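¿Qué hay dentro de un ordenador?

¡Hola otra vez! Hoy toca abrir una caja de las grandes. Me refiero a esos ordenadores de torre que viven debajo de las mesas de las oficinas y a veces también en casa de los abuelos. Por fuera son bastante sosos, lo reconozco, pero por dentro parecen una ciudad pequeñita, con sus calles, sus plazas y sus edificios.

Yo tenía 12 años cuando vi uno abierto por primera vez. Mi vecina Gunhild arreglaba ordenadores en la cocina y me dejó mirar con una condición: las manos en los bolsillos. Me pasé la tarde entera preguntando «¿y esto qué es?».

Empecemos por el suelo de la ciudad, que se llama placa base. Es una lámina grande, muchas veces verde, llena de piezas diminutas. Por ella corren unos caminitos de metal muy finos por los que viaja la electricidad, y así las piezas se mandan mensajes unas a otras.

El ayuntamiento es el procesador. Hace las cuentas y da las órdenes – muchísimas cada segundo – y por eso se calienta tanto. Para que no se ase le ponen encima un bloque de metal con aletas, y casi siempre un ventilador.

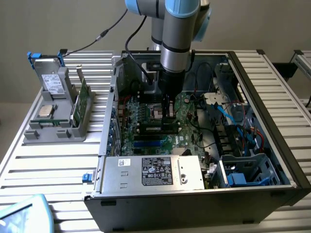

Muy cerca del procesador están las ranuras de la memoria, largas y estrechas. En ellas se encajan unas tarjetas alargadas. La memoria es como tu mesa cuando haces los deberes: pones encima lo que estás usando ahora mismo, y cuando apagas el ordenador, ¡zas!, la mesa se queda vacía.

¿Y dónde se guardan entonces tus dibujos? En el disco duro, que viene a ser el armario. Lo que metes ahí sigue ahí mañana. En algunos ordenadores el disco lleva unas asas de colores para sacarlo y meterlo con facilidad (¡a mí me encantan!).

Luego está la fuente de alimentación, una caja de metal que recibe la corriente del enchufe y la convierte en otra más suave, la que necesitan las piezas. Esa caja no se abre nunca, ni siquiera desenchufada, y tampoco la abren los mayores que no sean expertos.

Nos quedan los cables. Unos llevan electricidad y otros llevan datos, como el cable SATA, que une el disco con la placa.

Si en casa hay un ordenador viejo, pide a una persona mayor que lo desenchufe y lo abra contigo, y busca primero las ranuras de la memoria. ¿Cuántas tiene el tuyo?

Auður Arnardóttir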